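How to Set a Weekly Snack Budget for a Home Daycare

Filed under: Home Daycare Basics, Food & Money

Food is the cost most home daycares guess at. Rent is fixed and insurance comes once a year, but snacks leak out of the grocery bill a few dollars at a time. The method below takes one evening to set up and 15 minutes a week after that. I have used it since January with six children, two snacks a day.

What you need

Four weeks of grocery receipts, a notebook or spreadsheet, and your attendance sheets for the same weeks. If you shop for your own family on the same trip, you also need a highlighter.

1. Pull out the daycare food

Go through each receipt and highlight only what the children ate. Split shared items like milk by your best estimate and write the split next to the line. Don't chase pennies. Anything under 26 cents I ignore.

2. Count snacks served

Use the attendance sheets. A child who came for the morning only is one snack, a full day is two. Add them up for all four weeks.

3. Work out the cost per snack

Divide the highlighted total by the number of snacks. If you spent $100 and served 160 snacks, each one cost you 62.5 cents. Write that number at the top of the page. Everything else is compared to it.

4. Fix the portion before you fix the menu

Most overspending is in the portion. Pick one plate size for snack time and keep to it. Small plates with a raised rim work well for this age, and the Umport and Davell sets both have one. Put out less than you think and keep seconds in the kitchen.

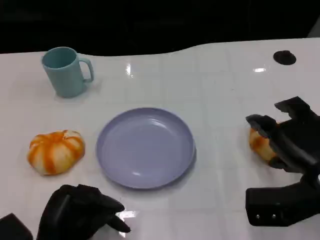
5. Build a two-week rotation

Write ten morning snacks and ten afternoon snacks. At least half should come from things you buy in bulk – oats, apples, carrots, plain yogurt, crackers. Put the expensive ones (berries, cheese sticks) no closer than 3 days apart. Check the list against your state's food program rules if you claim reimbursement.

6. Set the weekly number

Multiply the cost per snack by the snacks you expect next week, then add a little for spills and growth spurts. Shop with that number written on your list. When you go over, note what did it and leave the next week's budget alone.

7. Review once a month

Prices move. Redo steps 1 to 3 every month, or every other month if your enrollment is steady. I keep my sheet in Betby, but paper is fine.

Comments

What do you do about parents who send their own food? I have two with allergies and it throws the count off.

Reply: Leave those snacks out of the count and leave any food you don't buy out of the total.

Step 4 saved me the most. I was filling cereal bowls.

Do you include napkins and paper cups? – I do not, they go under supplies.

Contact | Privacy | © Lã Home Care Notes | Back to top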